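News > Open Days > Conversations

"The cloth does not want to be a number": an afternoon with Imke Schmieder
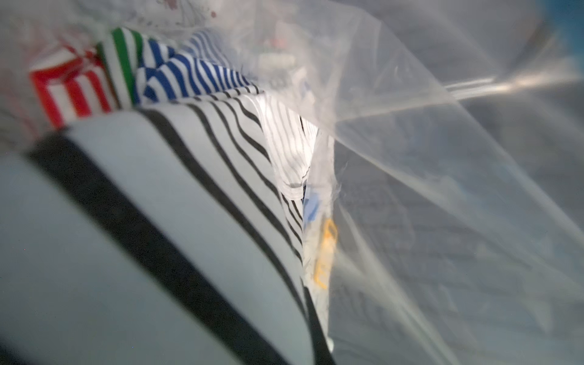 Imke Schmieder had promised me fifteen minutes, and she gave me almost the whole afternoon. It was the open day of Vutamell in Pliltesville, in September, and the doors opened at one o'clock. When I came at half past one there was already a line at the coffee, and a longer line in front of the glass wall where the robot was working.

Schmieder leads the handling group at Vutamell. She studied machine building, worked for some years on packing lines for bread, and came to textiles, as she says, by accident. "I answered the wrong advertisement," she told me. "I thought it was about tires. In the interview they put a wet towel on the table and asked me how I would pick it up with two fingers. I talked for one hour about this towel."

The robot which the visitors came to see has the name Rainer. It was named before her time and she does not know after whom. Rainer sorts and packs clothes for small shops and for rental services. Striped cloth is a big part of the tests, and I wanted to know the reason, as a person who owns mostly plain shirts.

"A stripe is a kind of ruler," she said. "When a plain white shirt has a fold, the camera sees almost nothing, only a little gray. When a striped shirt has a fold, the lines bend, and you can read from the bend how the cloth is lying. So we learn a lot from stripes. But then you must not become lazy. If the system is good only with stripes, it will be very bad with my father's undershirts."

I asked her about plastic, which seemed to me the harder problem. She laughed and called over her colleague Naima Tazi, who was explaining something to two boys at the emergency button.

"Plastic bags are my department, unfortunately," said Tazi. She writes the part of the software that decides where the fingers should go. "A clear bag shows you the thing behind it and also the lamp above it, both at the same time. For a person this is no problem, you have touched a thousand bags in your life. The camera gets a bright line and must decide if this is an edge, or a fold, or only light. In the beginning we chose wrong very often. We grasped reflections."

How often is it wrong now? Tazi did not want to give me one percentage for everything, and I respect this. She gave me the result of the morning instead. Before the doors opened, the team did a rehearsal with 136 pieces, and 13 of them had to be taken out by hand. "Most of the 13 were two pieces taken together," she said. "The fingers take the shirt, and the neighbor comes along. With clothes which stand close in a row this is the typical mistake. It looks friendly, like they are holding hands, but in a real shop the customer gets a blouse he has not ordered."

During the demonstration itself it was quiet in the room. I had expected something faster. Rainer goes down slowly, stops, goes a little to the side, and then the fingers close. A man beside me said to his wife that she could do this in half the time, and Schmieder heard it.

"He is right," she said to me later. "She could do it in a quarter of the time. I say this to all the customers. If you have one good person and a small basket, please keep the good person. We come into the picture when it is night shift and there are 200 orders and you cannot find anybody. I don't like it when people in my field talk as if hands were something old."

The fingers were the subject where she became most lively. They are covered with a smooth soft layer, and the group has tried 19 versions of it. The first ones were too sticky. They held the cloth very well and then would not give it back. Others were good in winter and bad in summer, when the air in the hall is more humid. The present version comes from Kosum, a small workshop on the other side of the river, and it was first made for handling fruit.

"I went there with a bag of socks," Schmieder said. "The owner thought I was selling the socks."

A visitor asked if the robot feels the cloth. Tazi answered that there is a sensor for the force in the wrist, but it is coarse, and with a thin blouse it notices hardly anything. Most of the work is done by looking. A small camera sits close to the fingers and travels with them, so the system sees the cloth from very near in the last moment before the grasp. "From the ceiling you see a nice order," she said. "From the wrist you see hills. At ten centimeters everything is hills and valleys, and some of it is not sharp. We had to learn to plan with such a view, and not to wait for a better one."

I asked both women what was the worst day in the project. Tazi said it was the day of the buttons, and did not want to explain more. Schmieder had to think longer. It was a visit by a possible customer, two years ago, in a hall with a big window. At three o'clock the sun came around the building and fell on the bags, and Rainer stood still with open fingers for eleven minutes. The customer was polite. He drank his tea and asked about the parking. "Now we have curtains," she said, "and also better software, but I'm more thankful for the curtains."

The next step is a longer test in a laundry in Pliltesville, where the clothes will come mixed and not folded by the team. Schmieder expects that the numbers will first become worse. She has already told this to the management in writing, and she recommended to me to do the same in my own job, whenever I try something new.

Toward five the hall became empty. A girl of maybe six years came back alone from the door and asked if Rainer could fold too. Tazi went down on her knees and said no, not yet, he can only take and put away. The girl said that her brother cannot do even this. Then her mother called, and Tazi went to switch off the lamps over the table.

Contact | Copyright Vutamell, Pliltesville | Back to top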